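Domestic Skills and Materials, Session 2
Surfaces: what "clear" and "flat" are supposed to mean
Handout prepared by Siu-ming Kwan

Reading before class: the Keltby notes on worktops, first section only. The second section repeats the first with more adjectives.

1. The claim

Most household advice starts with the same instruction. Clear a surface, make sure it is flat, then begin. The Keltby notes say this on nearly every page, and the older Basness booklet says it in bold. Neither says how clear or how flat, and neither offers any evidence that it makes folding, wrapping or sorting go better. I am not saying it doesn't. I would like to see it shown.

Gebremichael's exercise from March is often quoted in support. She had 84 parcels wrapped, half on bare tables and half on tables with the usual clutter pushed to one side. The bare-table parcels were judged neater. The judging was done by the people who had wrapped them, who knew which was which. Make of that what you like.

2. White as a working colour

The usual case for a white surface is that you can see what is on it: crumbs, pins, stray threads. Fair enough for dark thread. For white cotton on white paper it is a poor choice, and the booklets skip over this. White also hides its own faults under even light. A crease may be no more than a faint line with a soft shadow beside it, and people will tell you with confidence that the sheet is smooth. Look along the surface as well as down at it before you agree with them.
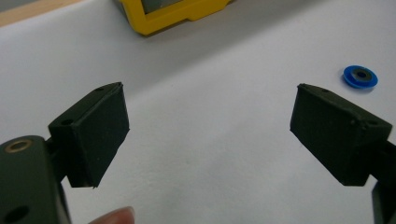 3. Paper or tabletop?

Students often answer this too quickly. Creases suggest paper, but a cloth or a thin plastic cover can crease as well, and a soft shadow may come from something nearby. A slight texture settles very little. Write "white surface, material uncertain" until you have touched it – the marks are the same and you will be right more often.

4. For the seminar

Bring one sheet of plain paper, 80 gsm if you have it, and one heavier sheet, 200 gsm or close. Fold each once, open it out and press it with your hand. Decide whether it is now flat, and say what you mean by the word.

We will also look at the Wonico smoothing method, which I have yet to see beat the side of a hand.

Written work: one page, due 11/4/24.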